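Visit report: Akura booking platform, operations open day
June 2, 2023

Akura sells bus, ferry and short-stay hotel tickets through one mobile application. The company opened its operations floor to trade visitors for half a day. Attendance was limited to 30, split into two groups. Our group began with the search team and finished with payments.

Search requests go first to a cache, then to the carriers. Trerkden, the largest ferry partner, refreshes its seat inventory every 12 minutes. Smaller bus lines send a spreadsheet once a day, and their seats are sold against a fixed allotment. The application shows both kinds of fare in the same list with no visible difference. Several visitors asked about overselling. The answer was that the allotments are set low and reviewed in January.
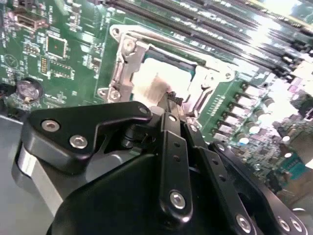
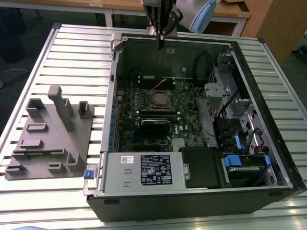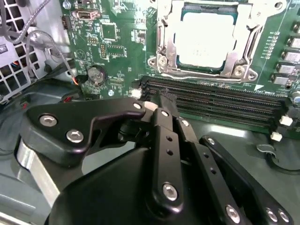
Akura's younger customers book late and on the phone, and the sales figures for the student pass reflect this. The pass was launched with 4,000 units and is sold only in the application. Most purchases are completed in the evening, when the carriers' own counters are closed. The carrier connection has one weak point, which staff explained: a partner's booking server may have a single main board, and a fault on it takes the whole route out of search. Routes lost this way are hidden until the partner confirms stock again.

Payments are handled by Benjelloun, with Lakance as the fallback. A failed card attempt is retried once through the second processor, and the seat is held for the duration. Refunds are slower. They still need manual approval for any trip with more than one carrier, and 33 such cases were open on the morning of the visit.

Hotel bookings were not covered in the tour. The printed handout lists a combined ferry and room fare as planned, without a launch date. Coffee was served on the ground floor, and visitor badges were returned at the side entrance.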